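Winter clothing drive moves to Rernura Hall

2 Jan 2024

The Astport clothing drive opens for the season next week in the ground floor rooms at Rernura Hall. The old drop-off point on Swanepoel Street has closed and bags should not be left there. The building has a new tenant, and anything left in the doorway will go out with the trash.

Drop-off hours are noon to 6 in the afternoon, Mondays excepted. Use the side entrance on the parking lot. The front steps are being repaired and will stay fenced off until April.

Last winter the drive gave out 2,000 items to households in Astport and along the Metarmont road. Adult coats went first, as they do every year. Children's shirts and sweaters lasted a little longer, and by the end of the season we had almost no men's pants in the larger sizes. We finished with 82 unclaimed pieces, most of them summer dresses and single gloves.

What we need most this year:

Winter coats, all sizes
Men's pants, large and up
Children's long-sleeved shirts and sweatshirts
Warm socks, new only
School backpacks with working zippers

We can't take underwear, pillows, used shoes with worn soles, or anything that has been stored damp. A mildew smell spreads through a whole bag and we end up throwing out good clothes along with the bad. If you've had things in a basement or a garage, please wash and dry them completely before you pack them.

Small faults are fine. A missing button or a dropped hem can be fixed at the mending table, which will run again this year on the same days as drop-off. Pin a note to the garment showing where the problem is. This saves a lot of looking. Broken zippers on coats are harder, and we only take those on if the coat is otherwise in very good shape.

A few words on packing. Use bags that one person can lift. Tie them shut and write on the outside whether the contents are for adults or children. Please empty the pockets. Last year we found house keys, a library card and a retainer, and the retainer was never claimed. Clothes on hangers are welcome, but we send the hangers back with you – there is no place to keep them at Rernura Hall.

Sorting goes by size first and then by type. Tags are often faded or cut out, so shirts are laid flat and measured across the chest, from underarm to underarm, and matched against the chart on the wall. If you know the size of something with no tag, write it on a piece of masking tape and stick it to the front. Don't use safety pins on knits. They leave holes.

Shopping days for families will be listed on the board outside the hall and in the next newsletter. There is no form to fill out and no proof of address is asked for. Each household can take what it needs, with a limit of 2 coats per person until everyone has had a first visit. Bags are provided, but bring your own if you have sturdy ones.

We also have a small supply of formal clothes for job interviews and funerals. These are kept in a separate closet and can be looked at any time the hall is open. Ask at the desk. They are on loan for two weeks and can be kept longer if they aren't needed by someone else – just let the desk know.

Parking is limited when the skating class is on next door. The spaces nearest the side door are for unloading, so please move your car once the bags are in. People coming from Metarmont can take the bus to the post office stop and walk back one block.

Clothes left over at the end of the season will go to the spring rummage sale, with the money going toward new socks and children's boots for next winter. Anything too worn to sell is cut up for cleaning rags, so cotton T-shirts with stains are still useful to us. Put those in a separate bag marked "rags." 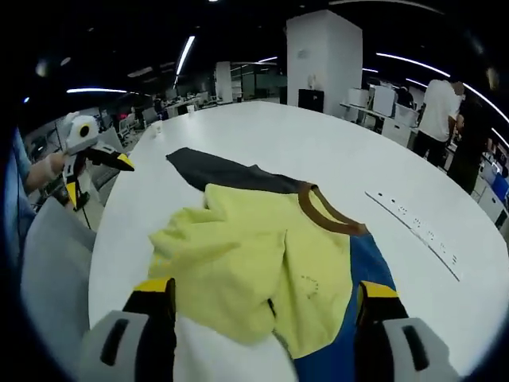

Can I drop off clothes that are clean but haven't been ironed?

Ironing isn't needed. Fold them or roll them, whichever fits the bag better, and make sure they are fully dry.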